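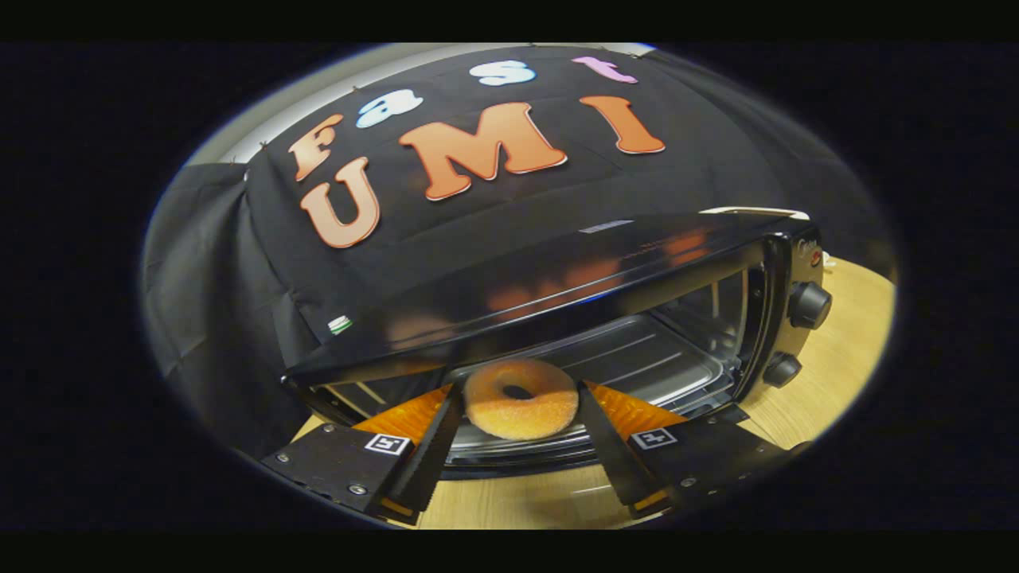
Figure 3. Wrist camera view from the hand-held gripper, donut task, with the oven door open.

3.2 Collecting the demonstrations

The kitchen set was recorded in November at the Werunik lab, one operator at a time. Each demonstration is a single pass with the hand-held gripper: pick up the donut, bring it to the toaster oven, place it on the wire rack, withdraw. Every operator practiced for 48 minutes before any of their passes were saved.

We saved 517 passes for this task. A pass was dropped if either finger marker was lost for more than 100 consecutive frames, since the gripper opening is computed from the two markers – one on each mounting plate – and the Koder script does not fill gaps that long. The fisheye lens keeps both markers and most of the oven in view during the approach, but it bends straight edges strongly. We left the images uncorrected and trained on them as recorded.

The oven stayed in one place against the black backdrop for the first half of the recording. For the second half we moved it and changed the starting position of the donut between passes. Lighting was not controlled.

Together with the cup task from the Stamari kitchen, the full set holds 848 passes. File names follow the pattern task, operator, pass number. Passes from the two sites are stored in separate folders and were merged only at training time (see 4.1 for the split).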